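Storance hard drive caddy, blue — review after two months

Reviewed on April 11, 2019

I bought this caddy in February, when the old plastic frame in my backup computer broke at one corner. The shop in Gerkville had only two kinds left and I took the Storance, mostly for the colour. My other frames are all black, and inside a dark case under a desk I could never find where one ends and the next begins. Blue is easier for my eyes.

The caddy is a simple thing. It is a plastic frame that goes around the drive and holds it, so that you can slide the drive into the bay and take it out again without opening the whole computer. There is no lock and no light. In the bag I found the frame, four small screws and a folded paper with drawings. The drawings are too small, but there is not much to understand.

Fitting the first drive took me longer than I expected. The plastic is quite stiff when new, and I was afraid to bend it too much. My advice is to put one long side in first and then press the other side slowly. After this the screws go in without force. I use an ordinary small screwdriver, and I tighten only until the screw stops.
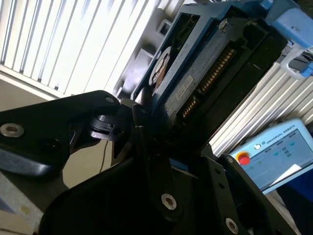
A drive in its blue caddy, with the gold SATA contacts along the edge.

What I like most is that the connectors stay free. With my previous frame, made by Malinowski, the plastic came a little over the end of the power contacts, and one cable never sat quite straight. I cut a piece away with a knife, and I was not proud of the result. With the Storance I did not need to cut anything.

I copy my photographs and the family papers every second weekend, so the drive goes in and out quite often. The last full copy was 368 GB and ran the whole evening. I noticed no more vibration than before, maybe slightly less, but I have no instrument to measure it and my hearing is not the best.

Now the weak points. The front handle is thin — I always pull with two fingers, one at each side, and I would not trust it with one. The frame also gives no place for writing. I wanted to mark which drive is for which year, and finally I put a paper strip on the handle, where it comes off from time to time. The Stunda caddies have a small flat field for this, and I miss it.

The price was fair for me, a little higher than the Malinowski and clearly lower than the Stunda. I have since ordered two more, also in blue. One of them arrived with only three screws in the bag. The shop sent me the missing one in an envelope after some days, without discussion.

Four stars from five. I would give the last one for a stronger handle.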